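Zurkano Forum > Workcells and Cells Safety > Good practice
Topic: House rules for loose objects in a two-arm cell, please criticize

erach_line2
Posted 05/01/2025
Hello all. I was asked to write the rules for our tidy-up tasks, and I would like more experienced people to look before I print it.
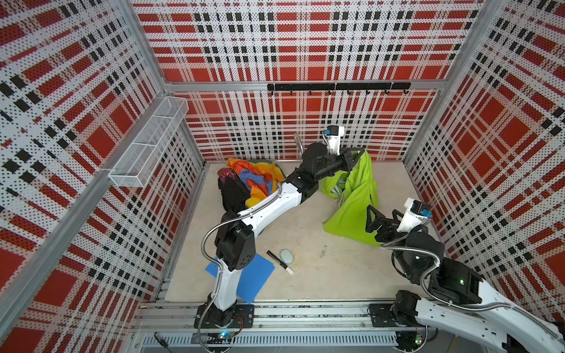 The rules must be clear for a new operator on the first day, so I kept them short. My starting point is that every object inside the cell belongs to the task sheet, or it goes out before the arms are enabled. On the floor this means the cloths, the green bag, the blue folder, the marker and the eraser must all be written on the sheet. On the wall it means the basket and the hook bar. My draft is:

1. Read the task sheet aloud before enabling.
2. No hand crosses the front rail while an arm is enabled.
3. Only one gripper may hold the bag until the sheet says "both".
4. Speed is limited to 400 mm/s when soft items are in the cell.
5. Tools are not left on the front rail.
6. After 12 runs, stop and check the cables and conduits by eye.

Is something missing? Is something too strict?

motta_k
Rule 5, and there is a small black tool lying on the rail at lower left in your own picture. So rule 5 is needed, I would say. Put a tool holder outside the cell, next to the enable button, otherwise people will not follow it.

erach_line2
You are right, thank you. I looked at the grippers and not at the rail. I will add the holder to the draft.

pallet_jack
I don't agree with rule 3. With a soft bag the second arm has to come close early, or you lose the opening. If you forbid it until a word appears on a sheet, operators will wait, the bag will fall over, and then somebody reaches in to fix it. Now you broke rule 2 because of rule 3.

sartori_user
Rule 3 says hold, it does not say come close. The open gripper next to the bag is allowed as it is written. But the wording can confuse. At Drukbridge we write "the second arm may wait open, may not close". It is longer but we had fewer questions after.

pallet_jack
OK, with that wording I can live. Still I would not put it in the safety rules. It is a task rule. When you mix the two, people start to think all of them are optional.

erach_line2
This is a good point for me. I can make two pages: page one safety (2, 4, 5, 6), page two task rules (1, 3). Is reading the sheet a safety rule or a task rule? I am not sure.

motta_k
Safety. It is the only moment when the operator looks at the whole cell.

grommet
About rule 6. Why 12 runs? Our Sartori manual in February had a checklist by hours, and it works better, because one run can be short or very long. Also "by eye" is weak. The conduits make big loops beside the arms, and a loop can catch on a corner post or on the other arm. I ask for a slow move through the full reach, one arm at a time, while a person watches the loop.

erach_line2
12 is only from our shift, it is the number before the break. I can write "at every break, and at minimum every 2 hours". The slow move I like.

pallet_jack
400 mm/s is fast for cloth, by the way. What did you measure?

erach_line2
I did not measure, I took it from our older document no. 528, which was written for boxes. I will test lower values this week and write the result in this topic.

sartori_user
Please do. And put the document number and revision on the page when you print it, we had three versions on one wall.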